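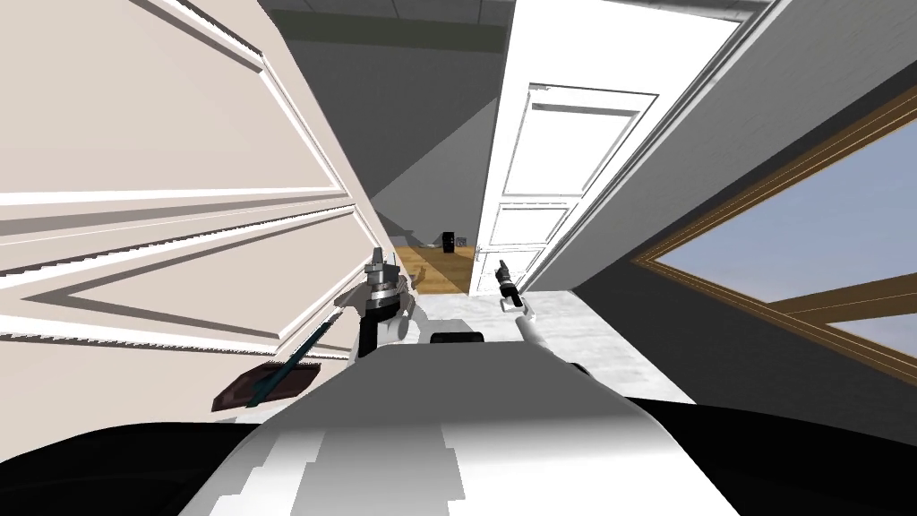 Ticket 217: Tidy-up run stalls at the inner door

Opened by: Edith Alvarado
Project: Farka, simulated house, hallway layout
Status: open

Problem: The task is to bring the long-handled tool through the doorway and leave it in the wood-floored room. The planner stops on the tile and reports "no path" after 24 seconds. Same result on 7 runs.

Tried so far:
Restarted the planner. No change.
Raised the step limit to 700. It waits longer, then gives the same error.
Set the task to start with both grippers open. The planner loads but never picks a first object.
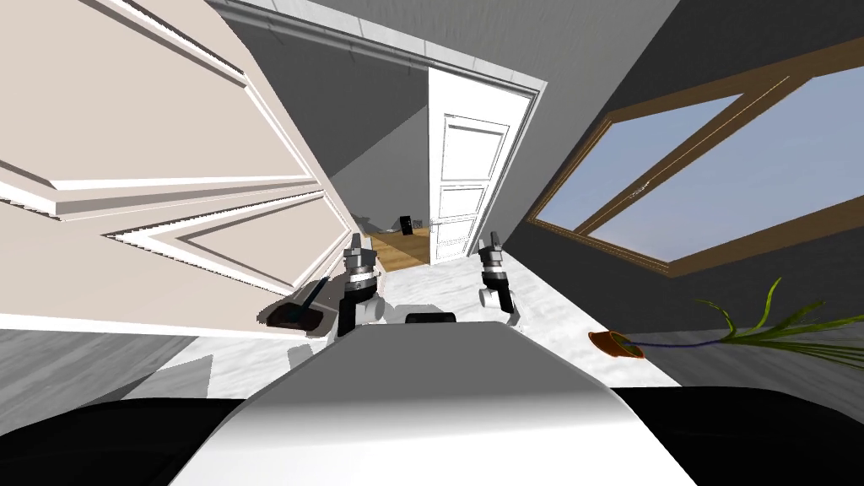
The error log lists the door as a fixed wall, so I think the hinge is missing from the Mumbridge map. I have asked for a new export.

Update, Saturday: New export loaded. The door now shows as movable and the path error is gone. Standing a fallen plant back up still fails at the grasp step. I would not quote this to Muñoz as a working chore yet. Leaving the ticket open for the grasp fault.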